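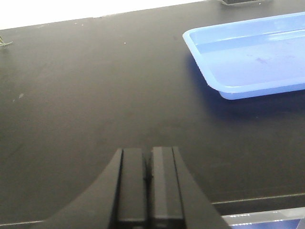 Subject: Re: the arm on the packing bench

Hi all,

Thanks for writing so openly, Leire, and sorry it took me until after tea to answer. I've copied the part I wanted to get to:

> On Tue-to-Thu rotation or not, I'd like to know what
> happens to the people who used to fill trays. At Dasley
> we were told the gripper would "free us up" and what it
> freed up was two of my afternoon shifts. Is Gildale any
> different? And do your hands still hurt?
> Leire Aguirre

My hands are a good deal better, thank you for asking! I filled and shifted trays at that bench for 7 years and by May I couldn't open a jar at home without my neighbour's help. Now the arm does the reaching and I set out the work for it. The blue tray goes to the right, and I leave a good stretch of dark bench clear in front of the gripper, and then I keep an eye on things (and wipe down the bench, which shows every smudge and bit of dust, as Kornél never tires of telling me).

As for hours, so far we've all kept ours. Milagros Echevarría asked for that in writing before the arm was bolted down, and I'd urge your crew to do the same. What has changed is the talk. There used to be 2 of us elbow to elbow all morning, and now Darius is over at labelling and I mostly see him at lunch. I miss that more than I expected to, and I don't think anyone planned for it.

The pay grade is still being argued over. I'm minding a machine on a packer's rate, and I've said so. If anyone at Birhane has had theirs looked at, please write to me or to the list.

Warmly,
Amna Talpur
Gildale

Recent threads
Re: lunch breaks and the new line at Birhane
Sore wrists, what has helped
Who trains the next person on the arm?
Ivico gloves, sizes running small
Labelling bench: swap requests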